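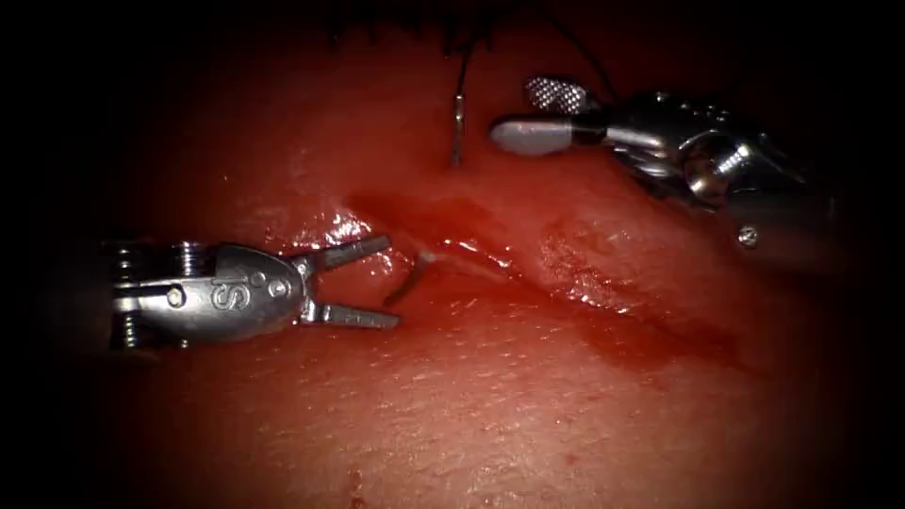
**Fig. 3.** Endoscope view, both instruments at the wound, needle in the tissue.

### 4.2 Jaw comparison

Two jaw sets on the same arms. Set A is the stock pair from Horgan, set B the reworked pair from Flurason with a stiffer wrist cable. Controller the same for both (Clisutance, default gains, no motion scaling changes). Each set ran 60 throws, split over 12 wounds. Order shuffled by wound and not by throw, which we would do differently next time.

Scored per throw: drops, regrasps, time from needle entry to cut tail. Wrist camera and endoscope logged together. Clock drift between the two was small, corrected by hand at the knot.
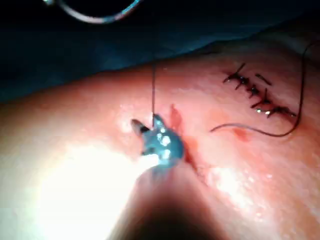
Set A dropped the needle 7 times, set B 2. Most set A drops came at the handover, jaw angle past the point where grip force falls off. Regrasps closer than we expected, set B only slightly better. Time per throw about the same. Operators said B felt slow to open, the logs dont show it, opening lag is within noise for both.

Wrist view was more use than planned. On the endoscope one tool often hides the tip of the other, and slip on the thread is hard to call. With the wrist view we could settle most of the disputed throws. Glare is still a problem on both cameras, so slip labels in bright patches were left out of teh totals. 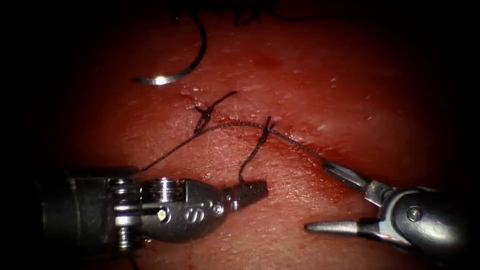 Prultville objected at review that drops alone favor the stiffer cable, and that thread damage should count against it. Fair point. We did not measure fraying, tails were thrown out after each wound. Kept for the next round, see 5.1.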